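14/08/2018

Gumden workshop notebook -- natural dye trials, continued

Back at the madder pots this morning, and I have to say it was a pleasure to walk in and smell them (I know not everyone on the corridor agrees). The Cluvley root went in to soak overnight, 26 grams of it to the liter, and by the time I had my coffee the liquor was a lovely brick color. I kept the heat low, as we said we would after the June batch went brown on us, and gave the wool a good long bath before letting it cool in the pot.

Skein 4 is the one I'm happiest with. It took an alum mordant and nothing else, and came up a warm orange-red that I would gladly wear. Skein 5 had the same bath with a pinch of chalk and is redder, though a bit patchy near the ties. My own fault for tying too tight, I think, and I will use looser figure-eights next time. 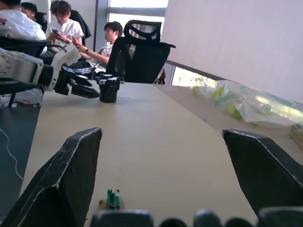

p. 407

The Pirzada yarn is a different story. It drinks up the mordant nicely but felts if you so much as look at it, so whoever does the rinsing, please let the water come down slowly and don't wring. I rolled mine in an old towel and leaned on it, the way my grandmother did her sweaters, and it came out soft as anything.

Still to do: the Gokura cotton, which needs scouring first -- a proper scour, an hour at least with soda ash -- and then the tannin bath. I had hoped to start it today, but the big pot was full of madder and I couldn't bear to tip it out. There is surely a decent peach left in it. Light-test strips are taped in the south window, half covered with card. Please leave the blind up!

Comments

woolgatherer: Save me some of that exhaust bath, I have a gray fleece that would love it.

potlid: Did you use tap water or rain? Ours is so hard I never need the chalk.

woolgatherer: Blind is up, I checked on my way out.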